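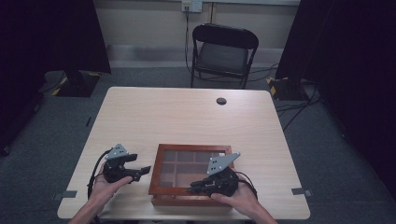

Stastero opens orders for Zirnel hand-held gripper set

DRURKODO, March 14, 2018 - Stastero announced today that its Zirnel set for teaching robots by hand is open for orders. The set has two hand-held grippers, one for each hand, with cables and recording software. The operator does the work directly at a table, and the software stores the motion for later training of a robot arm.

"Our customers asked for a tool which a new person can learn in one morning," said Elias Khalaf, product manager at Stastero. "We tested it with small objects, boxes and lids, where both hands must work together."

The first series is 400 sets. Delivery starts in December. In the region, sales and repair will be handled by Geagea.

Press contact: Stastero, Communication Office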